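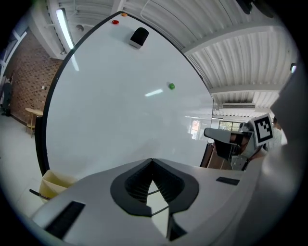 Home Guides Parts Forum Search

Part 4: Mounting the board and getting it ready to write on

By Rok Tomić
November
325 shares | 18 comments

If you've followed along from Part 3, you have your rail cut, your wall marked and a board leaning somewhere it probably shouldn't be leaning. Good! This section covers hanging it, squaring it up, the first clean, and setting out the grid for a weekly planner. I've done this in my own workshop at Eststead and in Ljubica Janevski's pottery studio next door, so the steps are written for ordinary walls and ordinary people with one decent drill.

I'm working with the Jomis steel-faced board, the big one, with the Wumenow rail kit. If you have the Marti kit instead, the steps are the same up to step 6, and then there's a note for you.

What you need on the floor before you start

The rail and its screws, the two bottom clips, a level (a long one if you can borrow it), a pencil, painter's tape, a drill, wall plugs that suit your wall, a hand screwdriver, two clean cotton cloths, a bowl of warm water with a drop of dish soap, and a second person. I tried it without the second person once. I'm still finding the dent in the floor with my toe.

CAUTION: Check for cables and pipes before you drill anything. If there's a socket or a switch directly above or below your rail line, assume there's a cable running straight up or down from it and move your holes.

CAUTION: Don't lift the board by the top edge of the trim. It's there to cover the edge of the sheet and it will peel away from the corner if you hang the full weight on it.

4.1 Hanging the rail

1. Tape a line of painter's tape along your pencil mark from Part 3. Drilling through tape keeps plaster from flaking and it's much easier to see your marks on it.

2. Hold the rail against the tape with the hooked lip facing up and away from the wall. Read that again, please. The Wumenow rail looks almost the same both ways around, and if you put it up with the lip down you'll get the whole board over your head before you find out.

3. Put the level on top of the rail, not on the tape. Mark the two end holes first. Then let go, step back, have a look from the doorway, and come back and mark the ones in between.

4. Drill the end holes and fit the plugs. They should go in with a few taps and sit flush. If a plug spins, the hole is too big, so go up one plug size and don't be tempted to pack it with matchsticks (I know, I know, my grandfather did it too).

5. Screw in the two ends loosely, check the level again, and then do the middle ones. Tighten everything by hand at the end. A drill on full power will bow the rail on an uneven wall, and then the board rocks.

6. Pull down on the rail with both hands. Really lean on it. If anything creaks or shifts, take it off and sort it out now.

Note for Marti owners: your kit has two separate brackets and no rail. Level them against each other with a long straight piece of wood laid across both. The spacing is printed on the paper template, and you should trust the template over the leaflet. My leaflet had the number for a different board.

4.2 Lifting the board

7. Leave the protective film on the face for now, but peel it back a hand's width along each side so it doesn't get trapped behind the clips. On the Jomis the film is clear and easy to miss. If the surface feels slightly rubbery, it's still on.

8. One person at each end, hands underneath, knees bent. Lift until the back channel is just higher than the rail, press the board flat to the wall, and slide it down. You'll hear a clunk when it catches. There should be one clunk from each end, and if you only get one, lift off and try again.

9. While your helper keeps a hand on it, slide the board sideways until it's where you want it. There's a finger's width of play each way.

10. Fit the bottom clips. Push them up until they touch the trim, mark, drill, and screw them in until they're snug. Don't crank them. The face of the board can flex a little, and a clip that's too tight shows up later as a ripple you can feel with the pen.

Note: Ljubica's wall leans back at the bottom (it was a barn once, nothing in there is straight). We put a thin washer behind each bottom clip and it sits beautifully now. One washer was enough on the left and she needed two on the right.

4.3 The first clean

I used to skip this bit and then complain that my markers left ghosts. New boards come with a trace of glue from the film, and ink loves it.

11. Peel the film off slowly from a top corner, pulling down and across. If it's been in a cold garage it may tear into strips, so let the board warm up indoors overnight and try again in the morning.

12. Wipe the whole face with the soapy water, using the first cloth, well wrung out. Start at the top and work down. Don't let water sit along the bottom trim.

13. Go over it with clean water, then dry it with the second cloth. Run your fingertips across it. Any spot that drags still has glue on it and wants another go.

14. Wait until it's fully dry before the first marks. I leave it over lunch.

CAUTION: No scouring pads, no kitchen cream cleaner, no nail polish remover. They take the gloss off, and once that's gone every word you write there is going to stay with you.

4.4 Laying out the week

Now the fun part! You can rule the grid in marker, but you'll wipe half of it off with your sleeve by Tuesday. Thin vinyl tape is what I use, the narrowest you can find. It cleans around nicely and comes off without a fight when you change your mind.

15. Decide how many columns you need. Seven for a household. Five for my workshop, plus a wide one on the right for things I've promised people and haven't put a day on.

16. Measure the writing area between the trims and leave a header strip along the top. My strip is 200 mm deep, which sounds like a lot until you've tried to write a customer's name and a phone number in it with a fat marker. For a kitchen you could go a good bit shallower.

17. Divide the width by the number of columns and mark the points lightly in marker, once along the top and once along the bottom. If your numbers come out ugly, give the leftover to the last column. I did a run of columns at 402 mm with a skinny one at the end, and I've never once minded.

18. Stick each tape at the top mark, pull it just tight, line it up with the bottom mark and lay it down. Don't stretch it! Stretched tape creeps back over a week or two and leaves you with a gap at one end — it happened to my entire first grid.

19. Press the tape down with a clean cloth and trim the ends with scissors before you stick them. Please don't use a knife on the board itself. The cut goes through the coating and that's a place for rust to start.

Note: Give it a day before you use the header strip for anything important. If you're going to hate the layout, you'll hate it within a day.

4.5 If something isn't right

The board rocks when you write. One end isn't on the rail, or a bottom clip is loose. Lift off and redo step 8 before you touch the screws.

Ink beads up and looks patchy. There's still glue or soap on the surface. Go back to step 12 and rinse better than I did.

Ink won't come off. Write over the old mark with a fresh dry-erase marker and wipe straight away while it's wet. That works for me nearly every time. If it doesn't, use proper board cleaner on a cloth and test it low down in a corner first.

Glare so bad you can't read it from your chair. Move the chair, or tilt the lamp if it's the kind that tilts. I spent a whole evening shifting the board along the rail and all I managed was to move the shiny patch onto Thursday.

The tape lifts at the ends. Greasy fingers, usually. Clean under the end with a dab of board cleaner, let it dry, and press it back.

You've lost the leaflet. For the Wumenow kit the spare screw pack is number 1844, so write it on the back of the rail box and keep the box. Marti owners will find theirs stamped on the bracket.

Part 5 covers the pen tray and the side shelf. You'll need the short screws from the bag you haven't opened yet, so don't throw it out with the cardboard.

Previous: Part 3 | Next: Part 5 | Back to top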